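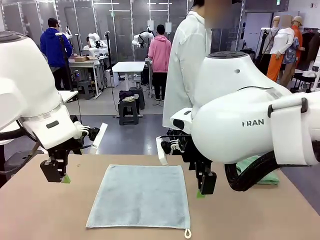
Entry 26, March: adhesive pull tests, Kouris board

09:40. Four coupons cut from the Stedville batch, abraded with P120 and wiped with solvent. Bond line set with 200 micron wire. Left under weights overnight by D. Thampi.

Peak load on coupon 2 was 329 N, failed in the board. Coupon 3 peeled at one corner, so discard. Load cell zero drifted between 1 and 2; re-zeroed before 3.

To do: ask Hortensia for the Drastow data sheet and check the cure time. Repeat coupon 3 with fresh hardener. The old tin has skinned over.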